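June 10, 2018

Rain again until lunch, so I stayed in the flat and finally made order in the papers for the walk. It is a strange feeling to look at my own handwriting from January, when I had written "Cermont to Ernura, 200 kilometres, no bus" on the back of a gas bill and believed every word of it.

Today I must admit that there will be one bus. The stretch between Atix and the reservoir is 48 kilometres along the main road, and I read two reports from other walkers who both say the same thing: lorries, no pavement, nothing to drink. I was ashamed for perhaps ten minutes and then I looked up the timetable. The bus leaves at half past six in the morning and one pays the driver in coins.

After lunch I weighed everything on the kitchen scale. The rucksack is 770 grams heavier than I wished. I took out the second book, the heavy torch and the tin cup, which I like very much, and then I put the tin cup back. The stove stays at home. At Bognár the hostel has a kitchen, and before that I shall eat bread and cheese and not complain.

My heel is better. I walked to the river and back in the new boots, without hurry, and felt only a small warmth on the left side, no pain. The woman in the shop told me to wear them every day, even indoors, so I have been cooking and washing up in boots all week. My neighbour downstairs has said nothing yet, but she greets me more shortly than before.

I also wrote to the hostel to ask if they keep a bed for people who arrive late. My letter was too polite, I think. I wrote "I would be most obliged" and then could not find a less stiff way to say it, so it went like that. They answered within the hour with one word, "Yes", and a telephone number.

In the evening I studied the climb after Bognár. It is 500 metres up in one morning, and the map shows a spring near the top, but the ink is old there and I do not trust it. Two bottles, then.

Still to do: foot cream, coins for the bus, sew the strap, pay the electricity. And socks - I have decided for ribbed ones, they stay up better.

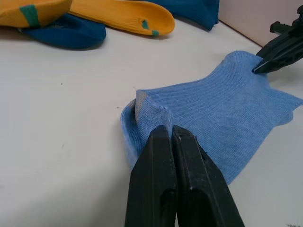
Light blue, with the rib.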